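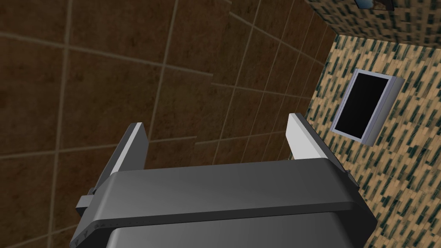 Two-finger gripper, open, in the simulated tiled room. Computer render.

Equipment Planning Engineer (Robotic Handling), fixed term

Ravden, Simulation and Handling Group
Reference: 358
Hours: full time
Contract: 22 months
Posted: April 5, 2020

Ravden is recruiting an engineer to plan and cost the purchase of robotic arms, grippers and supporting equipment for its indoor handling programme. The work to date has been carried out in simulation. The programme now moves to the specification and purchase of physical cells, and the person appointed will prepare the equipment plan, run the tenders and report on spending.

Background

Phase 1 of the programme compares gripper options in rendered rooms before any hardware is ordered. Wall and surface finishes are varied between rooms, including large plain tiles with visible grout lines and small, busy mosaic patterns. Results from these runs are used to set the minimum requirement for finger opening, pad surface, wrist clearance and camera position. Phase 2 covers the purchase of two cells. The Humimow simulation package is already licensed for both phases and falls outside the equipment budget.

Duties

Turn simulation results into written purchase specifications that a supplier can price without further explanation.
Maintain the equipment schedule, with lead times, delivery dates and dependencies between items.
Prepare cost comparisons over the full service life, to include spare fingers and pads, calibration, software renewals, training and disposal.
Issue requests for quotation and score the replies against the published criteria.
Draft acceptance tests for each item and attend them at the supplier's site where the contract requires it.
Check floor loading, power supply, compressed air and guarding before an order is placed.
Keep a record of items borrowed from or shared with the Padov test hall.

Budget responsibility

The postholder may approve single purchases up to £4,000. Anything above that figure goes to the head of group with a written case. Consumables and capital items are held under separate codes and may not be moved between them during the financial year.

Essential requirements

A degree or equivalent experience in mechanical, electrical or production engineering.
Experience of specifying or buying automation equipment, from first enquiry to acceptance.
Ability to read supplier drawings and load data and to query them where they are incomplete.
Competent use of spreadsheets for cost modelling.
Clear written English.

Desirable

Working knowledge of a robot simulation package.
Familiarity with parallel grippers and interchangeable finger pads.
Experience of leasing agreements for capital equipment.

Location and travel

The post is based at the Hettiarachchi Building. Travel to Padov is expected every month once the first cell has been ordered. Remote working is possible for up to 2 days a week during the specification stage, and by agreement after that.

How to apply

Send a CV and a covering letter of no more than two pages, quoting the reference above. The letter should describe one equipment purchase you have planned, the original estimate, the final cost and the reason for any difference. Commercially sensitive figures may be given as percentages.

Shortlisted applicants will be sent a set of gripper requirements and three sample quotations, and asked to prepare a one-page recommendation. Interviews will be held by video call. The successful applicant will be expected to start in August.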